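Flutley word list: README

Last updated: September

Print this page | E-mail this page

Hi! This folder holds my list of old kitchen words from the Flutley recipe cards, 1498 entries so far (I keep finding more in the margins). Each line has the word, the spelling on the card, and my best guess at what it meant. I typed it all in myself, mostly on Tuesday nights, so expect typos!

The main file is words.csv, plain text, with commas between the columns. There are 112 entries marked "unsure" - please don't treat those as settled.
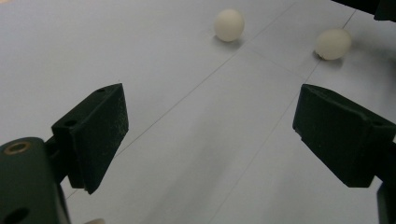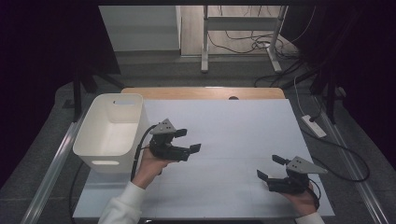

Misitz wrote in to say that "scant" and "short" shouldn't share an entry, that a short cup was a different cup altogether, and that I should split them before I reach the M's. Fair enough, they're split now, and I fixed "gill" while I was in there.

Still to do: the last 30 cards, which are mostly pickles and in terrible handwriting. Use the list however you like, just keep the "unsure" column with it.

Contact: the Flutley list page | Copyright Flutley word list | Back to top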